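To: Wendalen automation list
From: Mavis Mercado
Date: 14/11/2019
Subject: Re: Nolitz two-arm cell, terms of trial

Demetrius Mercado wrote:
> Could members be told what the Nolitz package includes,
> and whether the trial at Troddale commits us to buy?

Dear Demetrius,

The trial does not commit any member site to a purchase. The package on offer consists of two arms with grippers, mounted on a shared rail, together with setup and staff training. The quoted price is 2,564 per cell, excluding delivery.

The block handling task is set up with one arm at each side of the cell and the grippers facing each other over the table.
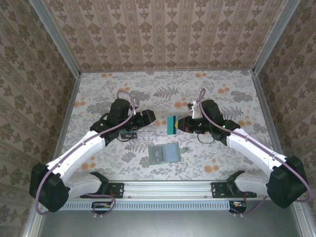
Conditions of the trial

Each site may keep the cell until the end of January. Nolitz asks for a log of 1,000 cycles, with every stoppage noted. Spare gripper jaws are charged at 92 a pair. Requests for a place should reach me in writing and must name the member of staff responsible.

Yours sincerely,
Mavis Mercado
Equipment Review, Wendalen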